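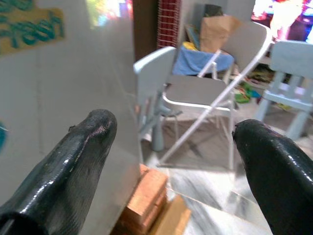 Fomport revises service schedule for two-arm household unit

Fomport has changed the setup and maintenance routine for the two-arm robot it runs at its Zirkau test site. The changes took effect in February and cover the gripper fingers, the wrist camera cables and the way test appliances are placed in front of the machine.

The unit spends most of its working time on doors. Its current task is a compact refrigerator with a recessed handle along the top of the door, set up in a furnished room with a marble floor. Door work is hard on finger covers. The load falls on a short stretch near the tip, and a cover that has started to wrinkle can shift under the pull and throw off the grip position by 2 mm or more.

Until now, covers were changed when an operator judged them worn. Under the new schedule they are inspected at the start of each shift and replaced after 2000 door cycles whatever their condition. Small tears at the edge of a cover are logged and left alone. A tear that crosses the contact face takes the arm out of service until the cover is changed. Replacement covers come from Brikero, which also supplied the earlier type, and the part number is unchanged.

A full change on both arms takes roughly 36 minutes. Most of that goes on the zero check that follows, in which each gripper is closed on a gauge block and the reading compared with the stored value. 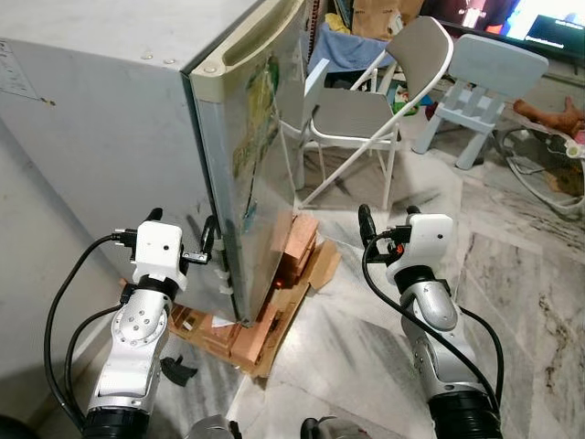

Cable routing has been revised as well. Each wrist camera is fed by a single black cable that leaves the module in an open loop and runs down the arm. The loop has to be long enough for full wrist rotation and short enough to stay clear of a door edge. Fomport had been setting it by eye. It is now measured with the wrist at both end stops, and the connector is reseated whenever the loop is adjusted. According to the company, most image dropouts logged over the winter came from connectors that had worked partly out of their sockets.

The third change concerns appliance height. A compact refrigerator standing directly on the floor puts the lower part of the door near the bottom of the arms' useful reach, where the elbows have little room to move. Raising it on bricks brings the door into a better part of the range. The routine calls for a level check on the top surface before the first run and again after any contact fault. Cardboard may be used under the bricks on polished tile. 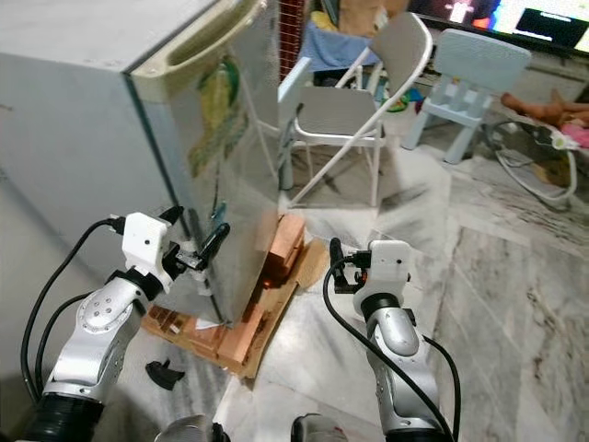

Gripper fingers at the door of the raised refrigerator, Zirkau test site.

The robot controller, supplied by Lüthi, needed no new software for any of this. Three values in the task file are edited by hand after a refit – appliance height, finger offset and camera offset – and the first 14 cycles are then run at reduced speed with an operator at the stop button.

Fomport said the same routine will be applied to its second unit once the gauge blocks for that machine have been delivered. The inspection sheet has been reissued to operators on both shifts.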